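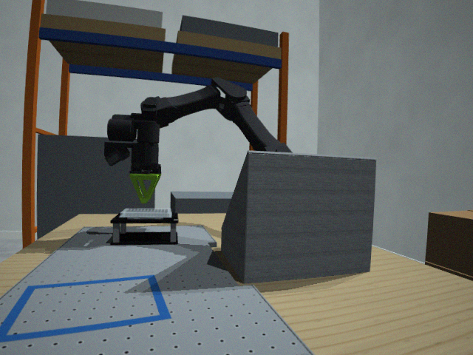
Reltine Perforated Bench Mats

Reltine mats are gray perforated work mats for hobby and repair benches. They lie flat on an existing tabletop and give you a firm surface with regular holes for pegs, stops and clamps. No drilling into the bench is needed.

Sizes

The mat comes in two widths, 152 cm and 182 cm. Both are the same depth and use the same hole spacing, so pegs and stops move from one to the other. If your bench is between sizes, order the narrower mat. An overhang of more than 6 mm at the front will flex when you lean on it.

Fitting

Wipe the bench down and let it dry. Lay the mat with the beveled edge toward you. Leave it overnight before you put anything heavy on it, as mats that ship rolled need time to settle. Corner screws are included. Most buyers with a level top leave them out.

Masking tape is fine for marking out areas. Peel it off within a few weeks or the adhesive gets hard to remove. Rubbing alcohol takes off what is left. Do not use acetone.

Pegs and accessories

Short pegs, long pegs and side stops are sold separately in bags. Jamel pegs from the older range fit, but they sit slightly proud of the surface. Herkness clamps need the adapter collar.

Care

Vacuum the holes when they fill with dust. Sawdust mixed with glue has to be picked out by hand. The mat is not a cutting surface, and knife marks are not covered by the warranty.

Ordering

Stock ships from the Bermúdez warehouse. The 182 cm mat was out of stock from April and is available again as of 23 Aug 2024. Rolled mats can be returned unused in the original tube. Mats cut to size cannot be returned.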